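Chapter 6
Who Does What at Home: Marriage, Money and the Division of Housework

In this chapter
Paid work and unpaid work
The second shift
Why couples disagree on who does more
Keeping house in two towns: Drultorstead and Pekum
Money in one pot or two
Key terms: household labor, second shift, mental load, pooled income, gatekeeping

Start with a small fight. Two people, married four years, both home from work by 6 p.m. One starts dinner. The other sits down for a minute, and the minute goes on a while. Later there are words. Not about dinner really. About last week, and the week before, and whose mother did what, and who remembered the dentist.

Most of us have heard this fight through a wall, or been in it. Sociologists take it seriously and so will this chapter. Chapter 5 was about how couples meet and why they marry. Now we get to the long part, the years after, the part with laundry.

What counts as work

Household labor means the unpaid work that keeps a home and its people going. Cooking, cleaning, shopping, yard work, child care, driving people places, paying bills. For a long time it was left out of the study of work altogether. Work was what you got a paycheck for. If a wife cooked for her family, that was love, or duty. If the same woman cooked in a diner, that was a job. Same eggs.

Keep that pair of kitchens in mind, we come back to it in Section 6.2.

Some chores come every day and can't wait. Dinner, dishes, getting a kid into pajamas. Others come now and then and can be put off — mowing, the oil change, a gutter. In many homes the daily ones still go to wives and the now-and-then ones to husbands. So a couple can split the list of chores down the middle and still have a very uneven week. Counting chores is not the same as counting hours. Students mix these up on the test every year.

Then there is the mental load. Knowing the soap is low. Knowing the school form is due. It doesn't show up well in a time diary, as people do it in the car or in bed.

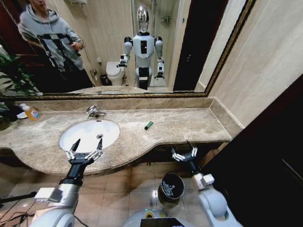 Figure 6.1 A bathroom vanity with a marble countertop and a white undermount sink.

Asking husbands and wives seperately

The Noonan Household Study, which we use all through Part Two, took an easy approach. Ask each spouse, in a different room, what share of the housework they do. Add the two answers. If both are right, you get 100 percent.

Mostly you don't. In the Drultorstead sample, 171 couples in all, the two answers tended to add up to more than 100. Husbands and wives both claimed extra. Are they lying? Probably not. You see all of your own work and only part of your partner's. You were there when you scrubbed the tub. You were at the store when somebody else folded the towels.

One wife in the study put her share at 60 percent. Her husband put his at 60 too. Both said the split was fair. Hold on to that, because fairness turns out to be a seperate question from sameness, and a lot of the reading for this chapter is about the gap between them.

Two towns

Drultorstead is a mill town where the mill closed. Plenty of wives there now earn more than their husbands. Pekum, across the river, has a hospital and a lot of shift work, so couples often aren't home at the same hours.

You might guess that a husband out of work picks up more at home. Some in Drultorstead did. Others did less than before. Researchers have argued over why. One view: time. Whoever has more free hours does more chores. A second view: bargaining. Whoever brings in more money gets to say no to the dishes. A third: gender. A man who has lost the breadwinner role may steer clear of anything that looks like "women's work," and a wife may let him, to keep the peace.

Pekum looks different. With one spouse on nights, the other has to manage alone, supper, homework, all of it. Husbands in Pekum cooked more and complained about it less. The hospital didn't set out to change anybody's marriage. Schedules did that.

Gatekeeping is the last piece. One spouse asks for help, then redoes it. The towels get folded again. After enough of this the helper quits helping, and both feel wronged. Wives are usually the ones named in the older studies, but husbands gatekeep too — try touching the grill.

One pot or two

Section 6.5 turns to money. Pooled income means everything goes in one account. Other couples keep two accounts and split the bills, and some keep a third for shared costs. Younger couples, and people on a second marriage, are more likely to keep things apart. The Pistusen survey of 1,000 newlyweds found that many had never talked about it before the wedding. They had talked about the cake.

Does it matter? It can. Who can spend without asking, who has to explain a receipt. Money and chores get tied together fast, and in interviews couples slide from one to the other in the same sentence.

Before you read on

Write down the chores done in the home you grew up in. Next to each one, who did it. Then ask a parent or sibling to make the same list without seeing yours. Bring both to class. Don't fix the differences first.

6.1 A Short History of the Housewife

The word is old. The full-time job it came to stand for is newer, and we begin with the farm household, where husband, wife and children all worked within shouting distance of each other and very little of it was paid.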